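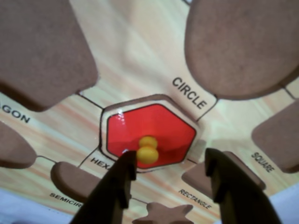

Shape board with the red hexagon in its recess

Course Materials > Personal Finance Basics > Unit 4 > Short-Term Borrowing

Unit 4 notes: What a short-term loan really costs

Okay, so last time we did budgets, and I promised we'd get to borrowing. These notes cover what I'll say in class plus a few things I always run out of time for. Bring a calculator (your phone is fine) and the worksheet from Unit 3, and we'll reuse your monthly numbers.

4.1 Words you need first

Principal is the amount you borrow. Interest is what you pay for using it. Fees are everything else the lender charges, and they go by a lot of names: origination, processing, document, late, returned payment. The term is how long you have to pay it all back. APR, or annual percentage rate, rolls the interest and certain fees into one yearly rate so you can put two loans side by side.

I get asked every year why we bother with APR on a loan that only lasts a month. Fair question! You'll never pay a full year of charges on a one-month loan if you pay it off on time. But the yearly rate still lets you compare that loan with a credit card or a credit union loan, and plenty of people don't pay it off in one month. They renew it.

4.2 The one-month loan

Let's use a made-to-order lender called Flimeck for the arithmetic. Flimeck lends you $192 for 31 days and charges a flat fee of $31. On the due date you owe $223, all at once.

Step one: divide the fee by the principal. 31 ÷ 192 = 0.1615, so you're paying 16.15 percent for the month. Doesn't look so terrible, right? Plenty of credit cards show a bigger number than that.

Step two: turn it into a yearly rate. Divide by 31 days and multiply by 365. You get 190 percent, rounded to the nearest whole number. The credit card's number was already yearly and Flimeck's wasn't, so now you're comparing the same kind of thing.

Please do this one by hand at least once before the quiz. People who only watch me do it tend to forget the 365.

4.3 Renewals

Say the due date comes and you don't have $223. Flimeck lets you pay just the $31 fee and push the loan out another 31 days. You still owe the whole $192, plus a new $31 fee at the end. Do that twice and pay in full the third time, and you've handed over $93 in fees on a $192 loan. None of that money touched the principal.

Whenever you read a loan agreement, look for the words renew, roll over, extend or refinance and read that paragraph twice. Some states limit renewals and some ban this sort of loan altogether, so your homework includes looking up the rules where you live.

4.4 Installment loans

Now a longer one. Cheung, our second lender, offers $3,000 to be paid back in equal monthly payments over 60 months. Add up all the payments and the total is $3,785.

Total cost of borrowing: 3,785 − 3,000 = $785.
Monthly payment: 3,785 ÷ 60 = $63.08, with the last payment a few cents different.

Here I want you to notice two things. The payment is small enough to fit in most of the budgets you wrote in Unit 3, and you're making it for five years. Think about where you were five years ago and whether you'd like to still be paying for something you bought back then. Sometimes the answer is yes (a furnace, a car repair that kept you working). For a vacation I'd have a harder time with it, but that's me.

Also, ask about paying early. With simple interest you save money by paying ahead, as the interest is figured on what you still owe. Some contracts have a prepayment penalty, which can eat up part of the savings.

4.5 Comparing two offers

Rollico and Fumum are the two lenders on your worksheet. Rollico has the lower interest rate and takes an origination fee out of the money before you get it. Fumum has a higher rate and no fee. Most of the class picks Rollico on sight – go slower than that.

Write down, for each one:
- the cash that lands in your account
- each payment and the number of payments
- the total you pay back
- the APR
- the late fee and when it kicks in

If you need $1,000 in hand and the fee comes out first, you have to borrow more than $1,000 to get there. That's the part people miss, and it's why the first line on the list is the cash you receive.

4.6 Before you sign anything

Call whoever you owe and ask for more time. Utility companies, dentists and landlords get this call a lot, and a payment plan with no interest beats any loan in these notes. Check with a credit union if you belong to one. If a lender wants money up front before releasing the loan, walk away, it's very often a scam. And keep a copy of whatever you sign, on paper or as a file you can find again.

For next class

Finish the Rollico and Fumum worksheet. Redo 4.2 with a fee of $20 and see what happens to the yearly rate. Look up whether your state caps the fees on short-term loans and bring one sentence on what you found, with the web page you got it from. We'll start Unit 5, credit reports, in the second half of the hour.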